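Print this release | E-mail this release

Search releases Enter keyword Go

Home Products News Support Contact

Grellgate opens orders for Relberg bench kit for vial sorting

08/03/2022 – Grellgate has opened orders for the Relberg bench kit, a tabletop robot package for small labs that sort and rack sample vials by hand. The kit includes one arm, a two-finger gripper, a controller, control software and a starter set of trays. It ships in two cases and runs from a standard wall outlet.

Relberg is meant for labs that handle mixed vials in modest numbers and can't justify a full sorting line. The arm picks single vials from a work surface or an open container and places them in a tray. Users set the pick area and the drop area on a laptop, then save the layout as a job. A saved job can be reopened after the bench has been used for something else, as long as the arm has stayed in the same mount.

"Most of the labs we visit have one table to spare, and it already has other things on it," said Vasylyna Skoryk, product manager at Grellgate. "We worked on ordinary tables from the start. If the arm needs a clean room around it, our customers won't buy it."

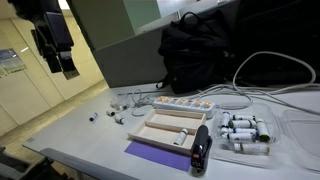

The gripper fingers have replaceable pads and can be changed without tools. Grellgate supplies pads in two widths. The wider pair is for larger vials and the narrower pair is for small ones, including vials lying on their sides. Cap color can be used as a sorting rule. Label reading is not part of this release and is planned as a paid add-on.

Derkden, a contract testing lab, used a pre-production kit for 17 weeks. During that time the arm placed 1632 vials. Derkden staff reported 11 dropped vials, most of them in the first week, before the pad pressure was adjusted.

"It is slower than a person who is paying attention," said Rekha Marar, bench supervisor at Derkden. "We run it while people are doing other work, so that hasn't been a problem. I would like the job screen to be simpler, and I have told them that."

Grellgate said a revised job screen will be sent to all kit owners as a free update in August.

The kit does not open or close caps, and it is not rated for hazardous samples. Buyers need to supply their own laptop and a table that can take a clamp mount. Setup takes one working day – a Grellgate technician can do it on site for an added fee.

Orders can be placed through the Grellgate sales office. Trays and spare pads are sold separately. Customers with the earlier Grellgate arm can buy the gripper and software without the rest of the kit.

Press contact: Illia Pasichnyk, Grellgate
Sales contact: Yevhen Chornovol, Grellgate

Print this release | E-mail this release

Previous Next Back to news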